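The Gripper Shift

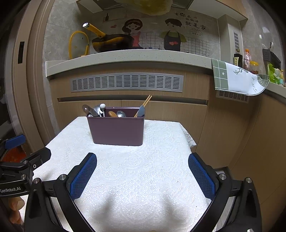 I went to Kunwood expecting to write about layoffs, and I spent most of my first morning talking about spoons. The company used to send cleaners out to private kitchens. Now half of them carry a hand-held gripper and do the chores with that, so a robot can learn from the recordings. A holder like the mauve one, with a pizza cutter, chopsticks and a gray spatula all poking out, is harder than it looks when your fingers are two blue pads!

Tamer Moussa scrubbed floors for 7 years before he switched. "My knees love it," he told me. "My wrist, not so much." Svenja Fröhlich misses chatting with her regulars (she still gets their birthday cards) and wants to know what happens after the 3,000 recordings they owe by May. I asked her boss, Craig Carnegie, and he said he'd like to know too.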